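Residential Leasing and Listings Coordinator
Astamex Property Services, Istbridge office
Full time, permanent
Reference: 636

Astamex manages and lists residential property in Istbridge and the surrounding townships. The portfolio stands at 630 managed units, most of them one- and two-bedroom apartments in the Campbell and Grasham districts. The remainder are single-family houses held by individual owners. This position reports to Madhu Sengar, Head of Residential Leasing.

Scope of the position

The coordinator keeps listing records correct from the date an owner signs a management agreement to the date a tenant takes possession. Each record holds the floor area, room dimensions, utility arrangements, appliance inventory, deposit terms and date of availability. Records are checked against the unit in person before the listing goes live. A listing with an unverified floor area is not published.

Daily work includes:

Measuring and recording units to the office standard
Preparing listing text and floor plans
Scheduling showings and issuing access codes
Processing rental applications, including income and reference checks
Preparing leases and renewal notices from approved templates
Completing move-in and move-out condition reports
Answering written questions from owners within one business day

The coordinator does not set rents. Rent recommendations come from the pricing desk and are approved by the owner in writing. 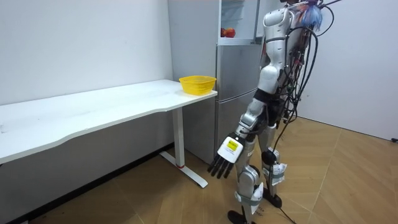
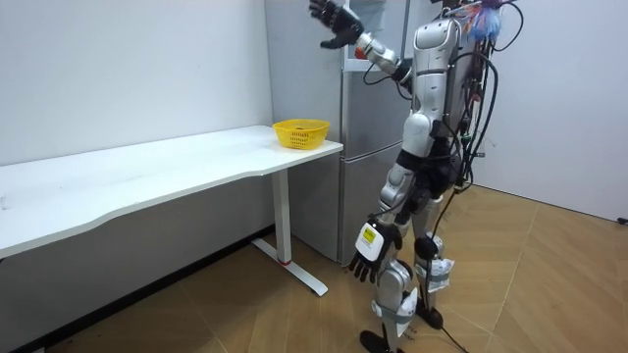
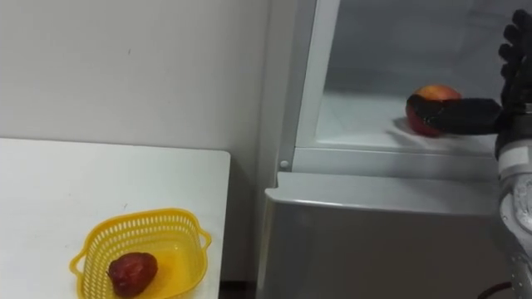
Two districts account for most of the travel. Campbell has older walk-up buildings, and several have no elevator, so the coordinator must be able to climb four flights of stairs with a measuring kit and a tablet. Grasham is newer and has underground parking for staff vehicles. Mileage is paid for use of a personal car, and a monthly phone allowance is included.

Requirements

Two years of experience in residential leasing, property management or real estate administration
A current real estate salesperson license, or the ability to obtain one within six months of hire
Working knowledge of fair housing law and security deposit rules
Accurate written English
Valid driver's license
Confident use of spreadsheets and a property management database

Experience with floor plan software is useful — training is provided if you have none. A second language is also useful.

Terms

Hours are 8:30 to 5:30 with an hour for lunch. One weekend shift per month is required and is repaid with a day off in the following week. The position carries a base salary, stated in writing before the first interview, and a signing bonus of $4000 paid after the probation period. License renewal and continuing education fees are covered up to $500 per year. Health insurance begins on the first day of the second month. Salaries are reviewed each January.

How to apply

Send a resume and a cover letter of no more than one page to the Istbridge office, marked for the attention of Madhu Sengar. Quote the reference number. Include your license number and its expiration date if you hold one. Do not send reference letters at this stage — we will ask for two contacts after the second interview.

Shortlisted applicants complete a one-hour exercise at the office, in which they correct a draft listing from a set of site measurements and a signed owner agreement. Calculators are permitted.

Applications close 19 Apr 2024.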